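Writing an Interpretive Panel for a Short Trail

The steps below cover the text of a single outdoor panel, from choosing the message to signing off the proof. They assume a self-guided trail with no staff on site and a reader who is standing up, often with other people waiting. The working example is the Nendska marsh trail, which has 10 panels on a loop with one entrance.

Before you start

You need the trail map, the species or site records for the stop, the panel dimensions, and the name of the person who approves content. At Nendska that person is Ivars Org. Get the approval route in writing. Most delays come from a second reviewer who appears after layout.

Step 1. Stand at the stop

Go to the exact spot where the panel will be mounted and write down what a visitor can see from there without moving. Do this in the season when the trail is busiest, and again in November if the trail stays open all year. A panel about nesting terns placed where the reader faces a stand of alder will not be read to the end.

Record the compass direction the reader will face, the height of any vegetation, and the background noise. Note whether a group can stop without blocking the path.

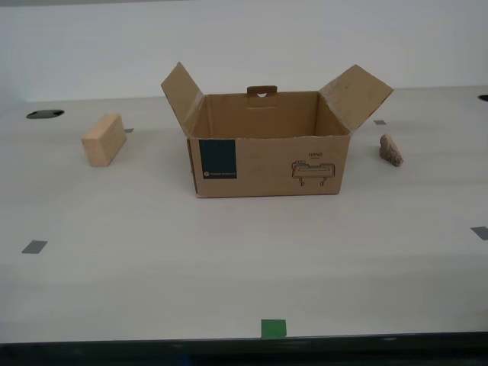

Open box, side flaps raised.

Step 2. Write the message sentence

Write one complete sentence that states what the reader should understand after leaving the stop. "Beavers" is a topic. "Beavers built the pond in front of you, and the pond changed which birds live here" is a message. If the sentence needs a semicolon, there are two messages and you need two panels or a cut.

Keep this sentence at the top of the draft file. Every paragraph that follows is checked against it.

Step 3. Draft in three levels

Level 1 is the heading. Use no more than seven words, including a verb if possible.

Level 2 is the lead text. Limit it to 18 words. Many readers stop here, so it has to carry the message sentence in shortened form.

Level 3 is the body. Limit it to 70 words in one or two paragraphs. Place names, dates and species names go here. Scientific names are left out unless the stop is used for teaching.

Write level 2 first. The heading is easier to write once the lead is settled, and the body is easier to cut.

Step 4. Tie the text to the view

Use at least one direction that the reader can follow: look left, find the dead pine, listen at dusk. Check each direction against the notes from Step 1. Avoid promising an animal. "Otters use this bank" is acceptable if the records support it – "you will see otters" is not.

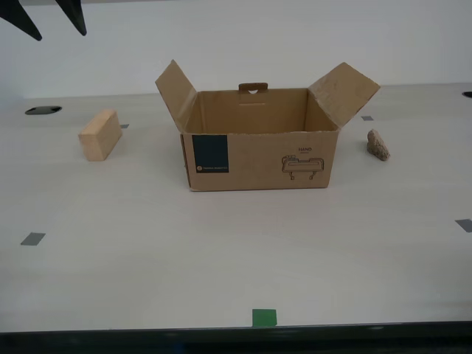 If the feature is seasonal, name the months. If it may disappear within the life of the panel, such as a standing dead tree, leave it out of the heading and lead so that the panel still works when it falls.

Step 5. Check the facts

Mark each factual claim with a number and list the source beside it in a separate file. The first Nendska draft said the marsh held 2,000 geese in spring. The count came from a wider survey area that included the Butach reservoir, and the figure was removed. Numbers of this kind need an area and a year, and a panel seldom has room for both.

Local names should be checked with someone who uses them. The ridge behind stop four is Kalniņš ridge on the printed map, and the accent marks must survive the transfer to the layout program. Look for them again on the proof.

Step 6. Test on paper

Print the draft at full size on plain paper and tape it to a board at the planned height. Ask people who have not worked on the project to read it, then take it away and ask them what it said. Do not prompt them. Write down their first sentence word for word.

Tõnu Siliņa ran this test at the Nendska entrance at 10 in the morning, with walkers arriving from the parking lot. Most of them repeated the lead and none of the body. The second body paragraph was cut on that basis and the type size was raised.
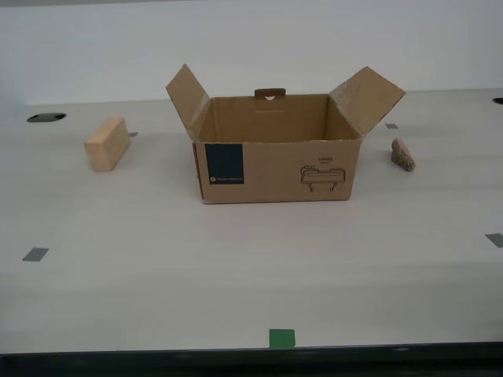

Cardboard box on a pale tabletop.

Step 7. Approve and release

Send the approver the message sentence, the final text, the source list and the test notes together. Ask for corrections in one round. After layout, accept changes only for factual errors, broken accents and wrong directions.

Read the proof aloud once from start to finish. Check that line breaks do not split a place name. Store the text file and the source list with the project code; Nendska files are kept under Vustero, the name of the wider trail program. When the panel is replaced, start again from Step 1, as the view will have changed.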